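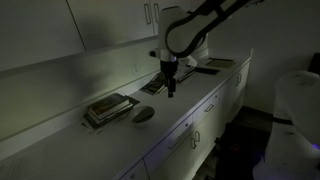 Gunnlaugur Snorradóttir has steered the same arm through the same chore 268 times. She works the controls, the gripper goes down, a magazine goes on a pile, and Skulwood files the run as a lesson.

The company says its robot will tidy a kitchen after 30 such lessons. I asked which kitchen. Some 64 runs in, she told me, they moved the piles and it reached for where they used to be.

Irnuvora made much the same promise in November. I'd like to see either machine in a room its teacher has never set foot in, with the teacher's hands off the controls for 5 minutes.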